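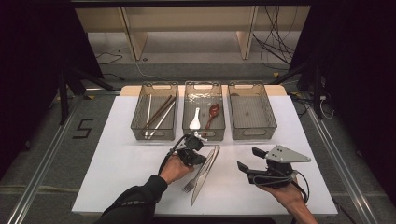 According to Joyce Simiyu, the rule people skip most is the one on cables, and she wants it read out before every shift. It is step 3 below.

Section 9. Working rules for two-handed sorting with hand-held grippers

This section applies to all Janduma stations set up for cutlery sorting. Revised 17/09/2026.

9.1 Before you start

1. Line up the trays side by side along the far edge of the table. Handles go at the short ends.
2. Decide which tray takes chopsticks and which takes spoons. Write it on the station sheet.
3. Run each gripper cable back past the wrist. It must not cross the jaws or lie over the cutlery.
4. Open and close both grippers fully, with nothing between the fingers.

Note: Smoky, see-through trays are allowed. If glare hides the tray floor, turn down the overhead light.

CAUTION: Table knives stay in the pile until both grippers have passed step 4. Pick them up by the handle only.

9.2 During the task

5. Move one item at a time. Wait until it rests on the tray floor before you open the jaws.
6. Keep the two grippers apart. If one is reaching into the pile, hold the other clear of it.

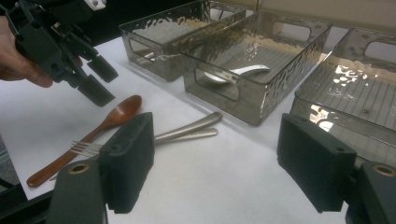

Can the second gripper hold down a fork while the first pulls a spoon off it? The Clellholm site asked this in April. The answer is yes, at low grip force, as long as the finger pads do not touch each other.

7. If an item slips, leave it where it lands and carry on. Do not catch it with bare fingers.
8. Stop after 50 minutes and rest both hands.

CAUTION: Do not press a finger pad against a tray wall. If a pad is torn or lifting, replace it with part 2460 before the next run.

9.3 After the task

9. Set both grippers down with the jaws open.
10. Enter any stops or dropped items in the Drevow log within 60 minutes.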